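Visit report: Open day at the Sustau district council

2020-11-07, by Oranuch Chaimongkol

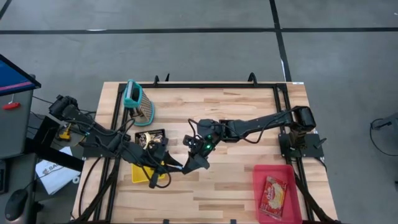 The council offices at Sustau opened at ten, and the first session dealt with standing orders. The clerk's staff explained how a motion reaches the agenda: two signatures, a legal note, and a deadline of 6 working days before the sitting. Late motions go to the speaker, whose ruling can be reviewed only by the full council.

Most questions concerned the Jarkik ward petition. It carried over 3355 signatures, of which 188 were struck out for missing addresses. The petitioners want the ward councilor recalled. Staff replied that the bylaws give the council no recall power. A councilor loses the seat by resignation, by court order or on leaving the party list. The Meesuk ruling of June was cited on the last point - it requires written notice to the member before the party reports a vacancy.

The afternoon covered records. Minutes are public once adopted, while committee papers must be requested on a form at the Mullero Street counter. I asked for the legal note on the petition and was told it is privileged.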